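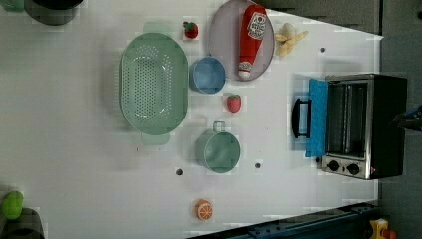 Thảo Phùng wrote back after last week's session that the reset rules are far too strict, and that if the arm can cope with a cup out of place then people shouldn't be made to put it back. Fair point, will come to it under section 3. Short answer: the rules are for the people first.

Robot Work Cells, handout: house rules and good practice
5 min read
Search this site Search Clear
Last updated 23 April 2022

1. What counts as a rule

Three levels, please don't mix them up in the write-ups.

Law. Not ours to interpret, ask the safety office.
Standards. Agreed documents, you cite them by number and edition. Always the edition! People copy a number out of an old report and the clause has moved.
House rules. Written by us, for this cell, on the Dellis sheet. Can be changed, but only on the sheet, with initials.

"Good practice" is none of these. It's what you do when the sheet is silent. If you find yourself doing it every single time, propose it for the sheet.

Words matter. Must = no exceptions without a signature. Should = do it or write down why you didn't. May = up to you. Half of the drafts I marked in June used "should" for stop button checks. That is a must.

2. Before the arm moves

Stop button: pressed, released, logged. Every session, also when the last group only just left.
Everyone in the room told out loud. A nod is not enough.
Hands, sleeves, lanyards, hair out of reach of the arm. Reach means the whole envelope, including the bits you don't plan to use.
Speed limit set to the sheet value, read off the screen and not from memory.
Cables. Follow each one with your eye from the arm to where it's fixed. Ask where the slack goes when the wrist turns. A loop that hangs low over the table can drag a plate or a bottle along, and then your run log says "object moved" and no one knows by what.

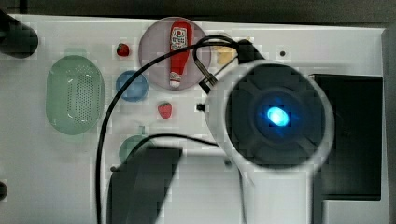
Fig. 2. Black cable crossing above the pink plate, arm to the right.

Liên Cù's test for slack is on the Dellis sheet: turn the wrist slowly to both ends of its range, arm empty, and watch the cable only. Not the gripper. Takes a couple of minutes. Do it again after any change of gripper or mount, even if you only took one screw out and put it back.

Clearance from table edge for anything the arm is going to pick up: 25 cm at Vellden, less in our cell, see sheet. Don't carry numbers from one cell to another. Flirkura did that with a speed setting and spent an afternoon finding out.

3. Resetting the table

So, Thảo's point. Yes, variation is good for the task. But variation you chose and wrote down is one thing and variation by laziness is another. The sheet allows both a fixed layout and a free layout. What it doesnt allow is a run with no layout noted at all.

Reset order:
arm parked, motion disabled
anything off the floor, wiped, back in the box or on the table
dishes first, then food items, then the oven door
door position written down, open or closed, in words
second person reads it back

The door is the one that gets missed. An open oven door takes up table space and puts a hard edge at a height the planner may not know about. If the model of the cell has it closed, it must be closed. If you want it open, change the model first, then open it.

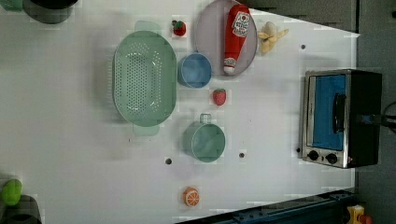
Same goes for the plate and the bowl, only less so, since a toy bowl gives way and a hinge doesn't. Soft things: should. Hard or fixed things: must. Sơn Phùng wants the table holes on the must list as well, nothing small to be left sitting over one. I agree, it's going in the next edition.

Power leads to appliances are treated as fixed things. Route them off the far side, never across the work area.
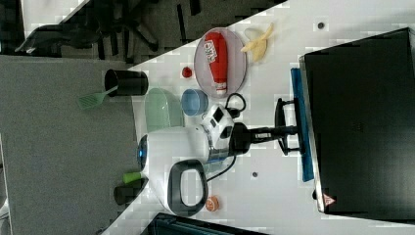 p. 25

4. Edges, floor, chairs

Chairs stay outside the marked line while motion is enabled. Yes also the one you're sitting on. If the operator needs to sit, the line gets measured from the chair with the person in it, arms out.

Tall or long-handled things near an edge are worth a second look. A utensil sticking out past the table is easy to catch with a hip as you walk by, and then you are picking things up off the floor next to a live robot, wich is exactly the habit we want to get rid of. Motion off, then pick up. Every time.

Warning labels must be readable from where the operator stands. Don't tape notes over them.

5. Logging

Each run gets a number, a layout, initials, and a line for anything odd. The Phí log is at run 2957 now and over 1330 of those have the odd-events line blank. I don't believe it. Write "none" if there was none. Blank means no one looked.

Osian Nicholas has the template. Bring a filled one to the next class, plus one house rule you would strike out and your reason in two lines. Thư Nghiêm's group to swap with Sơn's for the read-back exercise.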